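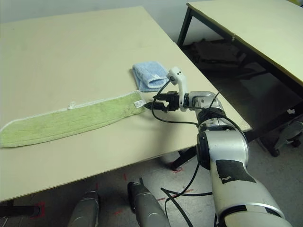
*Fig. 1. Light green terry towel laid out lengthwise, care label at the right end.*

## 4. Washing towels and cleaning cloths

This section covers terry items in the Clarinard front-loading washer. For bedding and delicates, see Section 5. Complete the drain and level checks in Section 2 before the first wash.

### 4.1 Before the first load

1. Open the water supply valve fully and check the hose joints for drips.
2. Run one Rinse Only cycle with the drum empty.
3. Read the care label on each item. If the label and this manual disagree, follow the label.
4. Wash new towels on their own the first time. They shed lint and may lose some dye.

**Note:** Leave out fabric softener. It coats the loops and the towel soaks up less water.

### 4.2 Running a towel cycle

1. Load the drum loosely, to no more than three-quarters full.
2. Pour liquid detergent into compartment II, up to the lower line.
3. Close the door until it clicks.
4. Turn the dial to TOWELS. The display shows the time left.
5. Press START. The door locks after a few seconds.

To add an item, press and hold PAUSE. The door opens only if the water is below the glass.

**Caution:** Do not wash cloths that have been used with solvent, paint thinner or cooking oil. Residue can ignite in a dryer, even after a full wash.

### 4.3 Drying and folding

Shake each towel once as it comes out of the drum. Dry on MEDIUM or hang over a rail away from direct heat. Fold only when fully dry.
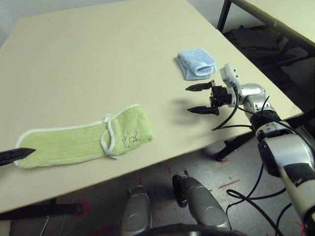
*Fig. 2. Green towel with one end folded back; small light blue item folded behind it.*

Thick seams and hems dry last. Check them by hand before putting towels away in a closed cabinet.

### 4.4 Lint filter

1. Switch off the machine and unplug it.
2. Open the flap at the lower right and place a shallow tray under it.
3. Turn the filter slowly to the left and let the water drain.
4. Rinse the filter under the tap, refit it and tighten by hand.

Clean the filter after every 12 towel loads.

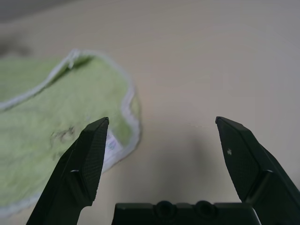
**Why do my towels come out stiff?**

Too much detergent or hard water is the usual cause. Use half the normal dose and run an extra rinse for the next two loads.

### 4.5 Error codes

- **E8:** Load out of balance. Spread the items evenly and restart the spin.
- **E41:** Slow drain. Clean the filter and check the hose for kinks.

If a code stays on after a restart, unplug the machine and contact your dealer.
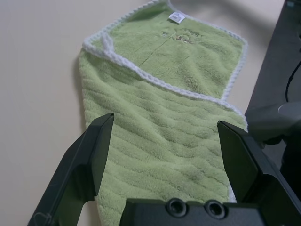 *Fig. 3. Folded flap with white trim.*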